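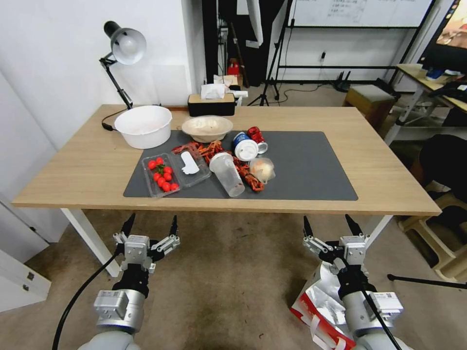 最后更新：08/02/2026

昨晚吃完没有收拾，早上起来桌子还是这个样子。我先烧了一壶水，站着看了一会儿，然后决定先把日记写一半，再动手。后来日记没写成，先收拾了，所以下面这些是晚上补的。

小龙虾是特里尼达（Trinidad Salinas）点的，十三香口味，我自己更喜欢蒜蓉，但她说上次已经吃过蒜蓉了。送来的时候套着带银色内衬的保温袋，红白两色，袋子我顺手放到地毯上，到今天早上还皱巴巴地在那里。虾壳一开始说好都扔进盆里，白盆就摆在桌子后面。吃着吃着没有人站起来够盆，壳就直接堆在桌垫上了，越堆越往右，一直堆到那个高的透明杯子旁边，杯子另一边也有。

吃的时候聊得多。克里斯托瓦尔（Cristóbal Pereyra）下个月要搬家，房子在Ledesma那边，比现在的大，房租每月多400。他算了半天，说省下来的通勤时间值这个钱。特里尼达问他省多少时间，他说单程15分钟。她没说话，继续剥虾。我觉得15分钟也不算少，一天来回就是半个小时，但一个月400也确实不少。他已经签了，说什么都晚了，我就问他搬家那天要不要人。他说要，尤其要人抬那个柜子。我答应了。那个柜子我抬过一次，从他上一个住处抬到这一个住处，楼梯转角的墙皮被蹭掉一块，后来他自己买腻子补的，颜色没对上。

特里尼达换了工作，现在在Pronolgate，做的还是老本行，审合同。她说新地方安静，中午大家各吃各的，没有人约饭，她头两个星期不习惯，现在觉得挺好。她带了一盒小番茄来，我洗好以后又放回了原来的透明盒子，省得再用一个碗。结果没怎么吃，都在吃虾，戴着手套也不方便拿。今天早上打开看，还是好的，红的，里面夹着一段绿梗。我吃了几颗当早饭，剩下的盖好放进冰箱。

收拾的顺序记一下，下次省得想。

先收能吃的。番茄进冰箱。袋子里那个面包捏了捏，还软，袋口没扎紧，表面有一点干，我中午切开烤了，夹了个鸡蛋。

再收壳。找了两个厚的垃圾袋套在一起，虾壳尖，单层的一提就戳破，六月那次就是这样，汤从厨房一路滴到电梯口，我拿着拖把拖了一层楼的走廊。这回先在袋底铺了几张旧报纸，再把桌垫上的壳往袋子里扫。手边没有合适的东西，用的是一张硬纸板，折一下，当簸箕用。壳底下有油，黏在垫子上，扫第一遍下不来，第二遍用厨房纸推。用了小半卷厨房纸。

然后是杯子。躺着的那个高杯子，底上还有一点褐色的印子，我拿起来闻了闻，是茶，直接丢了。蓝白纸杯也歪着，白盖子朝前，连盖一起丢。那团红色亮面的包装纸压在小透明杯上面，我拿起来展开看了一下，想看看是什么糖，结果已经揉得看不清字了，一起丢。装着白色塑料勺的那个透明托盘，勺子我本来想留着，抽屉里已经有一大把这种勺子，每次都说留着，一次也没有用过，这次就丢了。

米色的碗拿去洗。这个碗是在Trerkwood买的，浅口，圆的，里面颜色比外面淡，本来是一对，另一个去年磕了口子，现在放在阳台上垫花盆。我对这个碗比较小心，洗的时候水池里不放别的东西。克里斯托瓦尔问过我两次在哪里买的，两次我都告诉他了。他搬家以后可以送他一个，不知道还有没有卖。

白盆也洗了。其实里面没有多少东西，洗起来快，用热水冲了一遍，倒扣在水池边上晾。

最费事的是桌垫。深灰色的，平时看不出脏，我买的时候就是图这个。油渗进去以后颜色会深一块，侧着看很明显。先喷了厨房用的去油剂，等了一会儿，擦掉，再用洗洁精兑温水擦，再用清水擦两遍。右前角那块擦了四遍，颜色还是有点不一样。晾在椅背上，下午看好了一些，味道还有。放了一点小苏打在上面，明天再吸。不行就换一块，上次这块花了200，用了不到一年，有点舍不得。也可以翻个面先用着，反面是防滑的那种纹路，写字不太平，放键盘没有问题。

把垫子揭开以后，木桌面上也有一道油，是从边上流进去的，不长。这张桌子是浅色的木头，怕染色，我马上用湿布擦了，再用干布擦了一遍。擦完对着光看，没有留下印子。桌腿是白的金属腿，前面溅了几个小点，也顺手擦了。去年给桌面上过一次木蜡油，罐子在柜子里，还剩一半，等天气干一点再上一次。

台灯也得擦。灯夹在桌子后角上，灯罩是银色的，朝下，平时不看上面，今天凑近才发现上面一层灰。先拔了插头，灯罩里外各擦了一遍。黑色的灯臂关节里的灰不好弄，用棉签转着擦。电线盘在桌面上，在盆后面弯来弯去，一直想理，一直没有理。今天用一根魔术贴扎了，贴着桌子后沿放，看起来清爽多了。

纸巾盒是黑的，木盖。里面的纸昨晚用掉很多，今天拆了一包新的换进去。木盖上有一个手指印，应该是我的，吃到一半我去抽纸，手套没有摘。用酒精棉片擦掉了。下次吃这种东西把纸巾盒放到前面来，放在最后面，抽一张要伸手越过所有的东西，袖子会沾到。我那件灰毛衣的袖口就沾了，泡着呢，明天看。

地毯上我检查了一遍，趴着看的。地毯是米色的，滴一点就能看见，结果比我想的好，只在椅子旁边有两个很小的油点，用洗洁精和牙刷刷了，垫着白毛巾吸，毛巾上有一点橙色，地毯上看不见了。保温袋叠起来以后里面有一股味道，翻过来晾了一下午，晚上收进厨房的袋子堆里。那个袋子堆也该清一清了，一拉柜门就往外倒。

垃圾是上午下去扔的，虾壳算湿垃圾还是干垃圾，我在楼下看了一下牌子，小龙虾壳算湿垃圾。手套、杯子和包装纸我本来混在了一起，只好在桶边上又分了一遍，旁边一个遛狗的阿姨一直等着我让开，她的狗对那一袋壳很感兴趣，拉都拉不走。

上来以后洗了手，指甲缝里还是有味道。用牙膏搓了一遍，用柠檬搓了一遍，现在写字还能闻到一点。特里尼达发消息来说她也是，她说昨晚回去洗了三次手，上班敲键盘的时候老觉得键盘也有味。我让她试柠檬，她说家里没有柠檬，问醋行不行，我说不知道，试试。

钱的事情也记一下。虾一共300，三个人平分，克里斯托瓦尔当场就转了，特里尼达的那份她说用番茄和下一顿抵。我说番茄不值那么多，她说所以还有下一顿。那就等下一顿。地点还没有定，克里斯托瓦尔说等他搬好了去他那边吃，顺便看房子。我估计他那边没有桌子，他现在那张是房东的，带不走。他在Brerkitz上看中了一张折叠的，拿手机给我们看，打开能坐六个人，折起来只有一本杂志那么厚，我不太相信。他说搬完再买，我说最好搬之前就买，不然头一个星期都要蹲着吃。

下午没做什么。桌面空出来以后放了会儿书，看了二十多页，困了，睡了一个小时。醒来发现忘了关厨房窗，台面上吹进来一点灰，又擦了一遍。

晚上没胃口，煮了面，放了青菜和剩下的几颗番茄，番茄对半切开，在锅里稍微炒一下再加水，汤会有点颜色。盐放多了。面是用那个米色的碗装的，浅了点，汤盛不满，端的时候要慢。吃完当场就洗了。

明天要做的：毛衣袖口再看一眼，垫子上的小苏打吸掉，厨房纸没有了要买，垃圾袋也买厚的那种。再问一下克里斯托瓦尔搬家是上午还是下午，上午的话我得提前跟单位说。还有抽屉里那一把塑料勺子，明天挑几个出来，其余的都扔了。

十一点半了，先写到这里，去把灯关了。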